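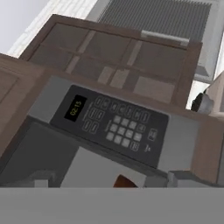

Most kitchen tips get passed on by people who have never tried them. I keep a notebook of the ones readers send in, and the tally now stands at 340, of which I'd call 143 any use. The worst group is the microwave tips, which always promise a miracle for a slice of lemon. They also love an exact time. With 02:15 glowing on the display you feel very scientific, but the person who wrote the tip had a different oven and a different mug, and your two minutes fifteen may be a tepid puddle or a boiled-over mess. Use any printed time as a first guess and then look.

Lemon water. A bowl of water with lemon in it, heated until the window steams up, will loosen splatter. So will a bowl of plain water. I've done both in the same week and the only difference was the smell, which I don't much care for. Leave the door shut for five minutes afterwards, then wipe with a cloth you don't mind ruining. Put a wooden spoon in the water before heating, as very still water can boil up suddenly when you touch it. That one I do believe.

Bicarbonate and vinegar together. They fizz, everyone is impressed, and you are left with something close to salty water. Either is decent alone. Vinegar for limescale, bicarbonate as a paste for burnt-on stuff. Mixing them is a school experiment.

Bicarb in an open tub in the fridge. I ran this in the fridge at my old flat in Skernen with half an onion for company. At the end of the week the fridge smelled of onion. Wrap the onion.

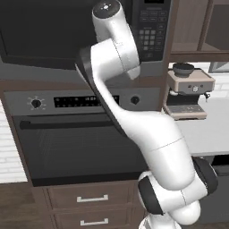
Does it do any harm to run a microwave with nothing in it?

It can, so don't make a habit of it. With no food or water to take up the energy, the oven has to cope with it all itself, and the manual for nearly every model tells you not to. A few seconds by mistake is unlikely to finish it off. People who store a clean, empty bowl in there and forget about it are taking the same sort of chance with the bowl.

On to sponges. The tip says heat a damp sponge for a minute and it's good as new. It may well have fewer germs in it. It is still a tatty sponge, and if it wasn't damp enough or has a metal scouring side you may get a fire. They cost pennies. I cut a corner off when one goes from washing-up to floors, and two corners when it goes to bins, after which it follows the bins.

Coffee grounds down the sink to "scour the pipes". Please don't. I paid 796 for a plumber in Folport to sort out a drain that had been treated this way by the people before us, along with a good deal of fat. What came out looked like wet peat. Grounds go on the compost or in the food caddy. 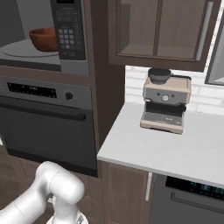

Tea leaves are the same, whatever your gran did. My own copy of the Otent Household Companion, printed in 1926, says to throw them on the carpet before sweeping, and I tried that as well. It does keep the dust down a bit. It also leaves brown marks on anything pale, a point the Companion skips over.

Descaling. Sachets, vinegar and citric acid all work, and citric acid is the cheapest if you buy a big tub. Kettles are forgiving. Coffee machines less so, and I'd stick to whatever the maker tells you there, even though I suspect them of wanting to sell me sachets. Rinse twice. If the next cup tastes sharp, rinse again.

Worktop stains. Toothpaste gets recommended for everything. It's a mild abrasive with mint in it, and on a glossy white top it can leave a dull patch that shows worse than the tea ring did. Try washing-up liquid and warm water first, left to sit for ten minutes under a wet cloth. I'd say that shifts half of what people write to me about.

Search tips and how-tos
Enter a word Go

Stainless steel and olive oil. Yes, it shines. By the weekend it's sticky and has a coat of fluff. A barely damp cloth along the grain, then a dry one, looks nearly as good and stays that way.

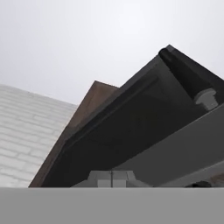

Chopping boards rubbed with salt and lemon do come up nicely, I'll grant that. I wouldn't trust it after raw chicken. Hot soapy water, rinse, and stand the board on its edge to dry, not flat on the worktop where the underside stays wet. A board with deep cuts wants sanding or replacing.

Knives. A reader in Hegyi swears by the unglazed ring on the bottom of a mug for sharpening. I was ready to be rude about this, but it put a usable edge on a very blunt paring knife in around a minute. Hold it at a low angle, same number of strokes each side, and wipe the blade before you cut anything. I still wouldn't do it to a knife I liked.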